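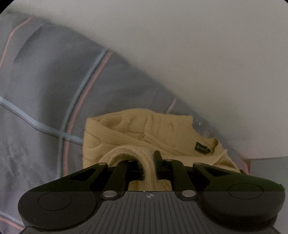
Knitwear, towels and the rest: which chores can you hand to a machine yet?

Every January we get letters asking whether it's time to stop folding by hand. We went through the jobs that come up most on this page and sorted them by what a home machine can manage today, what it can manage with help, and what you should go on doing yourself. There are handling tips under each one, and they apply whether the hands are yours or not.

Sweaters

Still a job for people in most houses. A heavy knit doesn't hold a shape when you lift it. It bunches up, the ribbing curls over on itself, and from one side you can't tell a cuff from a collar. A person feels for the shoulder seams and has it flat in a few seconds. A two-finger gripper closes on whichever part is nearest, and that part is often the ribbed band, the bit you least want stretched.

If you are teaching a machine to do this, or a child for that matter:

Find the label first. If it's sewn at the neck, you know which end is up. If it's in a side seam, look for the widest opening instead, and that's your hem.

Lift from two points. One hand or jaw on each shoulder. A cable knit lifted by the cuff will grow a longer sleeve over a season.

Take hold of a thick fold, never a single layer. Cables and ribs catch on anything with an edge, including jaws with openings cut in them. Check screw heads and rivets for burrs with an old nylon stocking. If the stocking snags, the sweater will too.

Fold in thirds on a flat surface, sleeves in, bottom up. Don't hang it.

Clear the area of tags, bags and bits of packaging before you start. Crinkled clear plastic is hard for cameras to make out and it sticks to wool.

Towels and pillowcases

These are the best place to start. A rectangle has four corners and they all mean the same thing. The folding arm from Osell does hand towels well once it has found two corners, and its pile is as neat as mine. It is slow. I timed it at 71 seconds for one hand towel, and that was a dry one placed where it could reach. Bath sheets were too long for it and trailed over the counter.

Tip: plain towels on a plain surface work better than patterned on patterned. A plaid blanket under the laundry makes a nice soft place to fold and a confusing one for a camera, with the stripes running into the edges of whatever is on top. Use a bare table or a single-color sheet.

Socks

Pairing by color is fine in good light. Navy and black are mixed up about as often as I mix them up. Turning a sock right side out is still beyond everything I've tried. Turn them yourself before they go in the wash.

Fitted sheets

No. Not yet, and I wouldn't wait. Tuck one corner inside the next, lay it down, square the sides and put it in the closet.

Loading the washer

Machines can drop clothes into a front loader if the door is already open and the basket is at the right height. They can't check pockets well. Empty the pockets at the hamper when you undress and the problem goes away for everybody.

Zip zippers, fasten bra hooks, and turn knits inside out. Keep wool away from the automatic load altogether – a sweater that goes in with the jeans comes out a size down.

Dishes

Cups and plates of one kind are workable. The Wotach rack loader will take a stack of matching plates from the counter to the dishwasher if the stack is no more than eight high. It doesn't scrape. Thin glasses and sharp knives I still put in by hand.

Floors

This one is mostly solved and has been for a while. Keep cords up, fringe tucked under, and empty the bin more often than the manual says.

In the workshop

Shop chores split the same way. Anything stiff, repeated and held in a jig is fair game. Anything floppy or greasy is not.

Sorting fasteners: good. The small Cuevas sorter went through a mixed can of 1,000 screws overnight and left 167 in the reject tray, mostly bent ones and a few metric that had no bin of their own. Wipe the screws first. Oil gathers sawdust and the sawdust gathers on the lens.

Sweeping up: fair. Chips and curls of metal wrap around brushes, so use a magnet on the floor before the machine goes out.

Coiling hoses and extension cords: poor. A cord has a twist in it from the last time it was coiled, and you have to feel that twist to follow it. Do it over-under, by hand.

Folding shop rags: don't bother. Put the clean ones in a box. Oily ones go in a lidded metal can, outside the automatic routine completely.

Before you spend money

Write down which chore you want done and how long it takes you in a normal week. Then add up what the machine needs from you: clearing the surface, setting the pile, coming back when it stops. My sweaters take me under ten minutes on a Wednesday evening. No machine I've used could beat that, and with the setup it would have taken most of the evening. Towels came out nearly even, and I let the arm do those because I can be in the other room.

Look at the gripper pads before anything else. Smooth hard plastic slides on cotton and bites into wool. Soft silicone tips are better for both, and Fatulix sells a slip-on kind that can be washed in the sink. Replace them when they go shiny.

Comments (4)

knitsandpurls
Please tell people to wash wool in a net bag too. And lay it flat on a towel to dry, away from the heater. I've lost two good cardigans to other people being helpful.

Garage_West
Agree on the cords. For screws I use a muffin tin and the radio and I'm in no hurry.

tansy44
Does the towel arm cope with a damp one? Mine go straight from the line and are never quite dry.

Page author
Reply to tansy44: Not well. They cling together and it picks up two. Give them another hour on the line, or shake each one out before you set it down.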